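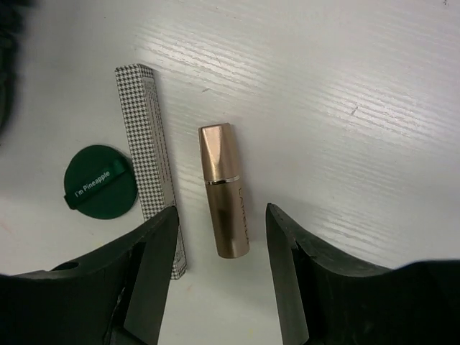

Tuesday, late, with tea

I meant to write this on the bus and then fell asleep against the window, so it will have to be now, in bed, with the good pen that leaks.

A long day at Kadanmont but a nice one. We have moved on from kitchen things to what the job sheet calls dressing table, and so I spent the whole day driving Obi through make-up. (Obi is the left-hand arm by the radiator. The other one has a number and I have never warmed to it.) I hold the little handles, Obi does what my hands do a hair's breadth later, and everything we manage between us gets saved so that one day it can do the same without me. I have been at it since September and I still lean my whole body sideways when I want the arm to go left, like my mother playing a racing game.

The lipstick was the main thing. It is a gold one, very shiny, and the cap has slanted faces on it that throw the light about, so on the wrist view I kept judging the edge wrong. The trick, which I found some time after the second coffee, is to stop looking at the gold altogether and look at the gap between the two black fingers instead. Get the gap straight over the tube, turn the wrist a touch to match the lean of it, and only then go down. If I come down first and turn afterwards I knock the houndstooth box every single time. I knocked it a great deal this morning! It is a long thin box and it was lying right up against where the left finger wants to be, and I am afraid I said something to it.

The green puff is my favourite of the lot. It has a strap across it that says "I'm Pineapple", which it plainly isn't, being dark green and flat as a biscuit, and I have been saying it in a silly voice to myself all evening. I'd like one for the bathroom. The puff is also much harder than you would think, being so low to the table, and I have written in the notes that we should try taking it by the rim. No answer yet. I expect they will want me to do it by the strap as well, for variety.

The target for the set is 100 good ones and by going-home time I was 7 short, which annoyed me more than it should have done. I could have stayed, but my shoulders had gone, and the last few I did were jerky, and I would sooner hand over none than hand over jerky ones for poor Obi to learn from. It would only pick up my bad habits. I threw two of those away myself before anyone had to ask.

Pokia froze again after lunch and I lost a perfectly lovely pick, smooth all the way down and up again, gone. I have reported it. I always report it.

Must remember: wrist cushion, the soup flask I left in the Sinstead bag, and to ask whether the blinds can come down a bit in the morning, as the glare on that white table gives me a headache by eleven. Then the last few lipsticks, first thing, while my hands are fresh.

Pen has leaked on the pillowcase. Goodnight.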